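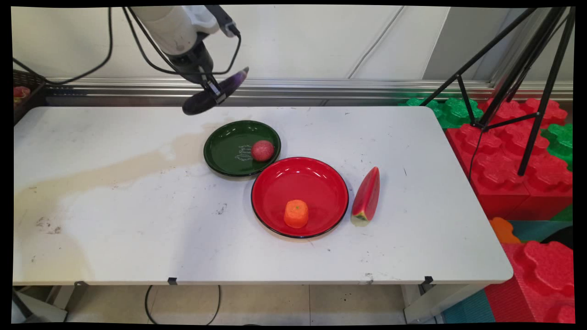

What I bought for the small arm, and what I would buy first next time

07/02/2020

My cousin asked me last week how much money she must save before she can start with a robot arm at home. I gave her a bad answer, because I only remembered the price of the arm. So I sat down with my receipts and made a proper list, and I put it on the blog for other people who are planning the same thing.

The total, without the arm, is 1,641 dollars. I was surprised too. When I made my first plan in October, I wrote down 200 dollars for "accessories and other". That line was too small from the first day.

The table

I wanted a heavy workbench from Medeiros, with steel legs. The price was high and the delivery was slow, so I took a white folding table for 50 dollars, second hand. It has scuffs and a big brown water stain, and I have stopped seeing them. For picking up an eggplant and putting it on a plate, the table is good enough. For anything that must be repeated very exactly, I would not trust it. A folding table moves a little when the arm stops fast, and you will lose evenings before you understand where the error comes from.

If your budget is small, buy the cheap table and put the money in clamps. I clip things to the front edge and this helps to keep the work area in order.

The gripper

This was the biggest part of the bill after the arm. I compared two offers, one from Hullano and one from Paltari. The Hullano gripper was cheaper, but the cable and the mounting plate were sold apart, and with them the two prices were almost the same. Please read the line "included in the box" before you compare anything. I took the Paltari, mostly for the reason that they answered my emails in one day.

One more thing about grippers: check how wide they open. In the catalog this number looks boring. Then you bring a round fruit and a long vegetable to the table, and it becomes the most important number of all.

Cables

I did not plan any money for cables. The ones I had were long enough when the arm was resting, and too short when it reached across the table. So I ordered longer ones, and now they make big loops around the arm and one lies on the floor. It is not beautiful. I would like to buy a proper cable guide from Ilutley, but it is on the list for later, and the list for later is long.

My rule now is simple: move the arm by hand to its farthest position, measure, and only then order.

Things to pick up

Here you can save a lot. I looked at official test sets of objects and closed the page quickly. Toy food works very well. It comes in many shapes and strong colors, and you can drop it as often as you want. A toy watermelon slice is more difficult than it looks, by the way – I spent a whole evening only on that shape. I have 12 pieces in total and I use maybe half of them.

Plates you have at home already. I would take two with different colors, so that you can say "this one goes on the green plate" and there is no confusion. If you plan to use a camera, choose plates that are not glossy. My red one reflects the light and I will change it when I find a matte one that I like.

Tripod and light

A tripod is worth the money, and a used one is fine. Before you order, draw its legs on your floor plan. They open much wider than you imagine, and in a small room they take the place where you wanted to stand. I had included the price in my budget but I had not included the floor.

For light I have spent nothing until now. The white wall behind the table helps.

What I would do in another order

Raíssa Vasconcelos, who read my first plan, told me to keep a fifth of the money untouched for the first two months. I did not listen and spent everything before the arm was set up. Then I needed screws, a second power strip and the cables, and I had to wait for my next salary.

So, for my cousin: arm and gripper together, from sellers who answer. Then the table. Then nothing for two weeks. Work with it, write down what is missing, and buy only from this paper. The tripod can wait until you know where you will stand.

I will write about the cable guide when I have it.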